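Print this page | E-mail this page

The Bowl Question: Supper Club Tableware at Gamham Hall

The people who run our monthly noodle supper have been talking since August about a "tableware system." I've been on the wash-up side of this supper long enough to be wary of the word system. We had one before, with colored stickers, and the stickers ended up in the drain.

The new one goes like this. Everything lives in open bins and trays on a single table, sorted by kind, and people help themselves on the way to the soup. Hanyu Xia drew it up and Taras Dmytriv bought the trays from Howlader, the restaurant supply place out on the Trultbridge road. The claim is that the line will move faster and that we'll quit losing spoons. We budgeted $200 and spent it all. I asked what was wrong with the cupboard and was told the cupboard was "not visible." Well, no. It has doors.

I do give them the bowls. Stacked bowls in a deep bin are easy to lift out, and the bin has a lid somewhere if we ever need to haul it over to Grukanlow for the potluck. I'm less sold on putting the small square dishes in with them. They're for pickles and sauce, and about half of our regulars have never taken one on purpose. Put them beside the bowls and I expect we'll be washing a lot more of them.
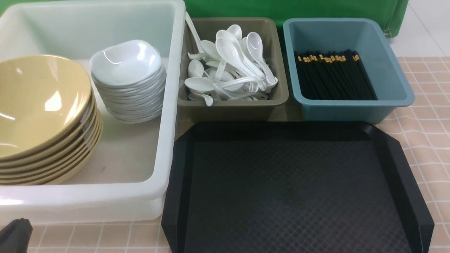 Yellow bowls and small square dishes sharing the white bin, soup spoons in the tray alongside.

The spoons are where I part ways with the plan. Plates stack, bowls stack, and these spoons sort of nest if you're patient, but who is patient at ten minutes to six? So they get heaped. You reach in for one handle and your fingers are all over the next three. Aparecida Peixoto wants them standing handle up in a tall jar, which I'd back, except that a tall jar is exactly what Jarlath Kavanagh knocked over at the last supper, and he'd like it mentioned that the table was wobbling.

I'd also like to see the spoon count after a supper for 40 before we call anything fixed. We've lost spoons out of drawers, out of boxes and out of a locked cabinet. I don't see why a tray would stop it.

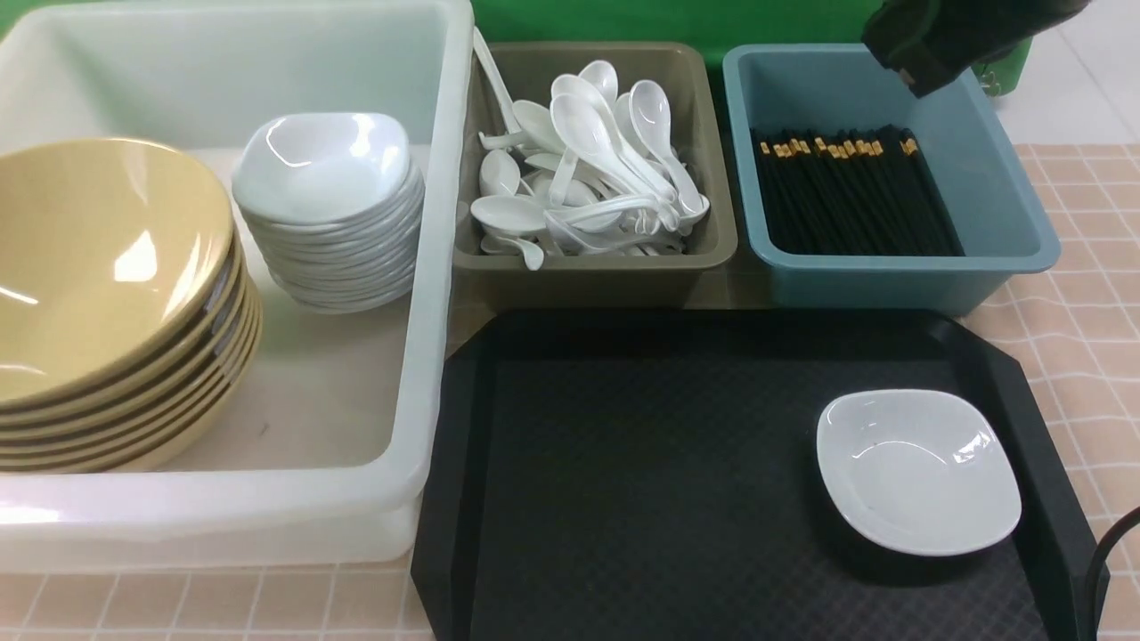

Spoons piled over the rim of their tray, and next to them the black chopsticks with the little gold-colored tips.

Chopsticks, fine. All pointing the same way, as they should be. Habibur Selvanayagam says to ask him again when the first 28 people have been through and put back the ones they didn't want, and I think he has a point.

The trial supper is 13th November. Doors at 5:30, broth at six, $10 at the door, kids eat free. If you come, take one spoon, and kindly take it from the top. Complaints about the layout can go to Hanyu. Complaints about the dishwashing come to me, and I'll want to know which bowl.

Contact us | Copyright Gamham Hall Supper Club | Back to top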